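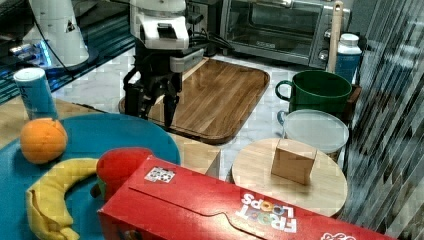

Est-ce que le bois est vraiment plus sale que le plastique ?

Imprimer | Envoyer par e-mail
Septembre 2021

Tu as sûrement déjà entendu cette phrase dans une cuisine : « Le bois, c'est plein de microbes, prends plutôt du plastique. » Les adultes la répètent avec beaucoup d'assurance. Mais demande-leur comment ils le savent, et tu verras qu'ils hésitent un peu. Quelqu'un le leur a dit. Et à ce quelqu'un, qui l'avait dit ?

On va donc regarder l'affaire de plus près.

Le bois, un paquet de pailles

Un arbre doit faire monter l'eau de ses racines jusqu'à ses feuilles. Pour cela, son bois est rempli de tuyaux minuscules, beaucoup trop fins pour que tu les voies sans loupe. Quand on coupe une planche, les tuyaux sont toujours là, mais ils sont vides. Si tu poses une goutte d'eau sur du bois brut, elle s'étale et une partie entre dedans. Sur du plastique, elle reste en boule.

C'est de là que vient la mauvaise réputation du bois. On s'est dit : si l'eau entre, les microbes entrent aussi, et ils s'installent. Cela paraît logique. Seulement, une idée qui paraît logique a quand même besoin d'être vérifiée.

Ce que les chercheurs ont vu

Des scientifiques ont déposé des bactéries sur des planches en bois et sur des planches en plastique, puis ils ont essayé de les récupérer. Dans plusieurs de ces essais, ils en ont retrouvé moins à la surface du bois. Une explication possible : l'eau descend dans le bois, les bactéries descendent avec elle, et beaucoup meurent en séchant.

Attention, ça ne veut pas dire que le bois se nettoie tout seul ! D'autres essais ont donné des résultats moins nets. Cela dépend de l'arbre, de l'âge de la planche, de l'humidité. Méfie-toi donc aussi des gens qui disent que le bois « tue tous les microbes ». Sur l'emballage de la planche Druster, on lit « jusqu'à 1000 fois plus saine ». Plus saine que quoi ? Mesurée comment ? L'emballage n'en dit rien. Et « jusqu'à », c'est un mot bien pratique : une fois ou deux, c'est encore « jusqu'à 1000 ».

Et les rayures ?

Le couteau laisse des sillons dans le plastique comme dans le bois. Dans une planche en plastique très rayée, les petits restes de nourriture se coincent et l'éponge a du mal à les attraper. Une vieille planche en bois toute creusée n'est pas meilleure. L'usure compte donc beaucoup, et on en parle assez peu dans les publicités.

À faire chez toi

Demande à un adulte un morceau de bois brut et un couvercle en plastique. Pose une goutte d'eau colorée sur chacun, attends une demi-heure et compare. Tu sauras où va l'eau. Tu ne sauras rien sur les microbes - ils sont trop petits - et c'est important de ne pas faire dire à une expérience plus que ce qu'elle montre.

Alors, laquelle choisir ?

Pour l'instant, je dirais : celle qu'on lave bien. Eau chaude, savon, puis on la met debout pour qu'elle sèche des deux côtés. Pas de salade sur la planche où l'on vient de couper du poulet cru, quelle que soit la matière. Et si quelqu'un te soutient le contraire, demande-lui gentiment d'où il tient ça.

Partager (27) | Commentaires (125)

À lire aussi
- Le pain grillé perd-il ses vitamines ?
- Les éponges Halero sont-elles vraiment « sans odeur » ?
- Pourquoi le bois flotte (et pourquoi certains bois coulent)
- En octobre : faut-il croire les étiquettes vertes ?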